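Bins Should Be Shallow, Open and Few

Household storage advice tends to begin with the container. It should begin with the reach. A bin is used many times a day for small items, and the figure that matters is how many motions it takes to get one item out and put it back. A lidded box needs at least four: lift the lid, set the lid down, take the item, replace the lid. An open bin needs one. Over a month the difference decides whether the system is still in use.

I have argued this point with Nives Orlandini for most of a year. Her position is that lids keep dust out and allow stacking, and that floor area is the scarce resource in any apartment. Both claims are correct. Stacking, however, moves the cost from floor area to access. With two lidded boxes in a column, the lower one takes on whatever is rarely needed, then whatever is unwanted, and after a season its contents are unknown. Her hall closet in Clellham has such a column. The lower box held picnic cups and a set of cloths she had since replaced.

My second objection concerns depth. A deep bin is efficient by volume and poor by every other measure, as items settle in layers and the lower layer has to be dug out. The useful limit for small kitchen goods is one layer of cups lying on their sides. Past that depth, sorting by type stops working, however carefully the labels were printed.

The third matter is mixing. Hard goods and soft goods should not share a bin. Cloth takes up whatever volume it is given and hides anything smaller than itself. Cups do not compress and can be checked at a glance. Given 2 bins, the split is obvious, and I would make it before thinking about size or material.

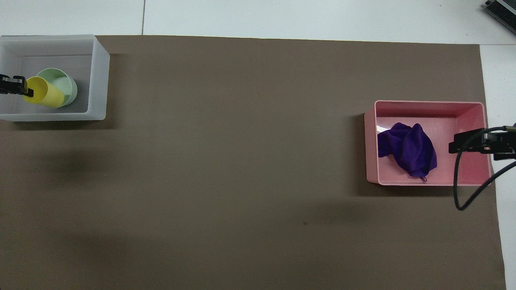
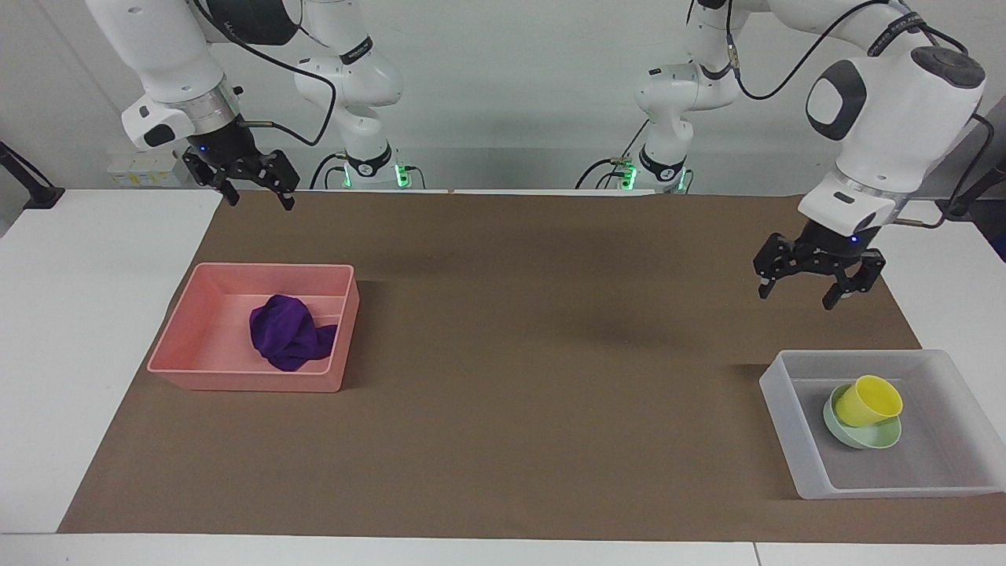 Open plastic bins in use on a paper-covered table. In the first picture, cups lie in the translucent bin and a purple cloth in the pink one.

Color deserves less attention than it gets. A translucent wall is helpful on a high shelf, where the contents are viewed from the side or from underneath. At table height the view is from overhead and the wall may be any color at all. What color does well is identify the bin itself: "the pink one" is a shorter instruction than any label, and a child can follow it.

The sorting surface also matters. I use plain brown paper over the table. It is matte, it shows crumbs and stray buttons, and it can be folded up with the debris inside. Rocío Navarrete prefers a bath towel, which is quieter but snags on rough bin corners and has to be washed.

There is a fair case against all of this. Open bins collect dust, and in a room that is seldom used I would accept a lid. Folded cloths also look better than bunched ones. I do not fold cleaning cloths – the time is not recovered at any later step – but I fold table linen and keep it in a drawer.

Orlandini has kept her column. The upper box no longer has its lid on.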